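Projet Sqalli, la maille de Neleck : où nous en sommes
Rapport d'avancement à l'attention de Saimi Kinnunen, fonds Prindden, mars 2019 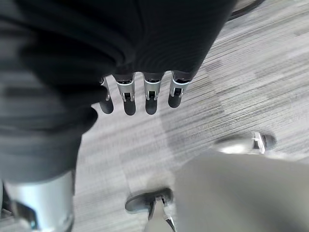 Les archives, enfin ouvertes

Bonjour Saimi,

Je vous avais promis un rapport court et je sens déjà que ça va déborder, pardon d'avance ! Il s'est passé pas mal de choses depuis notre dernier appel, surtout du côté des archives.

La famille Lurkard nous a donc laissé emporter les cartons de l'ancienne bonneterie. J'étais allé les chercher avec ma voiture (mauvaise idée, il a fallu faire deux voyages) et on a passé les semaines suivantes le nez dans la poussière. Le plus ancien registre de commandes date de 1935. L'encre a bien tenu, l'écriture beaucoup moins : le comptable de l'époque avait une façon de tracer les 7 qui nous a fait douter de toutes ses additions pendant dix jours. On a fini par trouver une facture recopiée au propre par quelqu'un d'autre, et à partir de là tout s'est débloqué.

L'inventaire compte à ce jour 3130 pièces : fiches de tricotage, échantillons agrafés sur carton, lettres de clients, bons de livraison, plus une série de cartes postales envoyées par un représentant qui se plaignait surtout des hôtels. Je les adore, ces cartes. Elles ne rentrent dans aucune de nos catégories et j'ai fini par leur en créer une.

La numérisation

Un peu de retard ici, autant le dire tout de suite. Les registres sont trop grands pour le scanner de la médiathèque, et la reliure craque dès qu'on les ouvre à plat. Cathal Duggan nous a bricolé un berceau en mousse avec deux vitres inclinées, ça marche très bien mais c'est lent. Les fiches de tricotage, elles, sont terminées. Les lettres sont faites à moitié. Je pense boucler les registres en mai, à condition de garder le même rythme et de ne pas retomber sur des pages collées (il y en a dans le volume trois, je préfère ne pas trop y penser).

Les entretiens

C'est la partie qui me réjouit le plus. Quatre anciennes ouvrières de Neleck ont accepté d'être enregistrées, et la première séance a duré toute l'après-midi. On devait parler des cadences et du passage aux côtes fines, on a parlé de la cantine, des chansons, d'une grève dont je n'avais trouvé aucune trace dans les papiers, et d'un contremaître dont je tairai le nom dans ce rapport. J'ai retranscrit le premier entretien moi-même. Pour les autres j'aimerais bien de l'aide, j'y reviens plus bas.

Une chose à trancher avec vous : deux des participantes souhaitent relire leur texte avant toute mise en ligne. Je leur ai dit oui sur-le-champ. Ça décale un peu la publication, mais je ne me voyais pas répondre autre chose.

Les ateliers à l'école

On a tenu les ateliers prévus avec les deux classes. Les enfants ont appris à monter des mailles, à lire une fiche simplifiée et à reconnaître une côte d'un point mousse. Au début c'était le chaos complet, des pelotes sous toutes les tables ! Et puis à la troisième séance, silence, tout le monde tricotait. L'institutrice voudrait recommencer l'an prochain et nous demande si on pourrait laisser les aiguilles sur place. J'ai envie de dire oui, dites-moi si cela pose un problème pour le matériel acheté sur la subvention.

Le budget

Rien de dramatique. Le poste déplacements est dépassé de 100 euros à cause du second aller-retour chez les Lurkard, et je propose de les prendre sur l'impression des affiches, qui nous a coûté moins cher que le devis. Les boîtes de conservation sont payées, les pochettes aussi. Il reste à régler la location de la salle.

Ce que je vous demande

D'abord votre accord pour ce petit glissement entre deux lignes. Ensuite, la possibilité de confier la retranscription des entretiens restants à une étudiante, sur le reliquat de la ligne « prestations ». Et si vous passez dans la région, venez voir les échantillons : il y a plus de gris différents dans ces cartons que je n'en croyais possibles.

Je vous envoie le tableau des dépenses séparément, dès que j'ai retrouvé le ticket des pochettes.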